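Somska Pidow Handheld Demonstration Gripper

Pair set, left and right hand
Sold by Nuvine

Overview

The Pidow is a handheld gripper for recording manipulation tasks by hand. The operator holds one in each hand, does the task at normal working speed, and the recording is used to train a robot arm fitted with the matching Pidow end tool. No arm is needed at the recording site.

Most customers come to us from teleoperation. Remote control still makes sense when you need force limits checked against the real arm, or when the task has to be done in a cell. For tasks spread over many rooms and buildings, carrying two grippers is quicker to set up than moving an arm and a leader station.

What people record with it

Doors, drawers, latches and storage make up a large share of the tasks our customers send us questions about. Lockers are a good case. A swinging door needs a wrist path that follows the hinge, and a small key or handle needs a careful approach. Soft items such as plastic bags change shape every time they are picked up, so plan on more takes for those than for boxes.

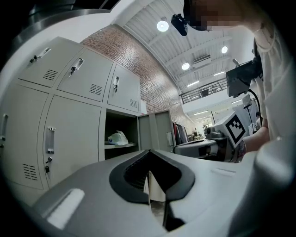

For two-handed tasks, decide before you start which hand holds and which hand moves, and keep to it for the whole session. Mixed sessions can be used but they take longer to sort. Our applications lead, Bernadette Yazzie, recommends starting each take with both grippers raised and open – it gives the software a clean start point and makes trimming easier.

Wrist cameras see the fingers and whatever is in front of them. Strong ceiling lights are usually fine. Direct sun through a window can wash out the view, and blinds help.

In the box

2 handheld grippers (left and right)
2 sets of soft fingertips
Calibration board
USB cables
Carry case with foam insert
Printed quick start guide

Fingertips are wear parts. Replace them when the surface looks shiny or the edges start to lift. Replacement sets are sold in packs of 2 under part number 127.

Matching end tool

The Pidow end tool has the same finger shape and opening as the handheld unit. It is sold separately under part number 126. Adapter plates are available for most common arm flanges; send us the model of your arm before you order and we will confirm the plate.

Calibration

Run the calibration routine when the grippers first arrive, after any drop, and after changing fingertips. It is started from the Whitfield recording software, which is included with the set. Store the result with the session. Takes recorded under an old calibration can be reprocessed later if the file was kept.

Training

Thaddeus Holloway runs a remote training session for new customers. It covers grip, pacing, labeling and export. Up to 7 people can join on one booking, and there is no charge for the first session.

Returns and repairs

Unused sets can be returned in the original case. For repairs, contact Necati Tuncer at the service desk with the serial number and a short note on the fault. Please remove the fingertips before shipping.

Page last updated February 2023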